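Enstead Extends Bag Return Program to All Gruveck Stores

Jan 3, 2023

Enstead, which runs the Gruveck chain of neighborhood grocery stores, will accept used shopping bags at every store starting this month. The program was tested in Cumoda last August, and shoppers there returned 2,276 bags in 3 weeks.

Customers can bring in paper and plastic carrier bags from any retailer. The bags do not have to come from Gruveck. Store staff will sort them at the service desk. Bags in good shape go on a rack near the registers, where other shoppers can take them at no charge. Torn or soiled bags are sent for recycling.

"Most homes have a pile of bags from all kinds of shops and restaurants," the company said in a statement. "We would like to see those bags used again before they are thrown out."
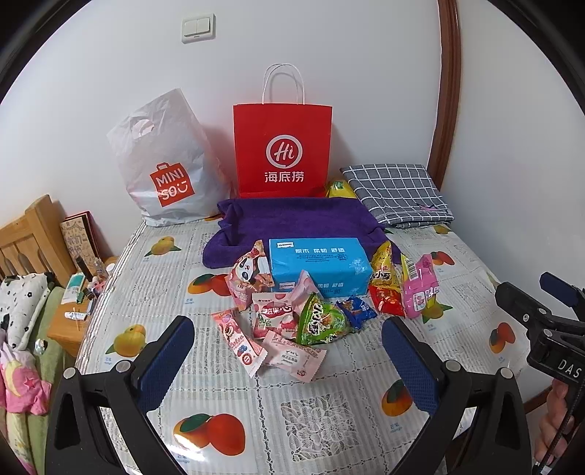

How to take part

Bags should be empty and dry. Please remove receipts and food scraps. Paper bags with rope handles are accepted with the handles on. Padded mailers, produce film and insulated bags cannot be taken at this time.

Each customer may return up to 300 bags per visit. Schools and offices with larger amounts should call the store first.

Returned plastic bags that cannot be reused will be collected by Ugwu, a regional recycling firm, 2 times a month.

Store hours and service desk phone numbers are posted at each Gruveck entrance.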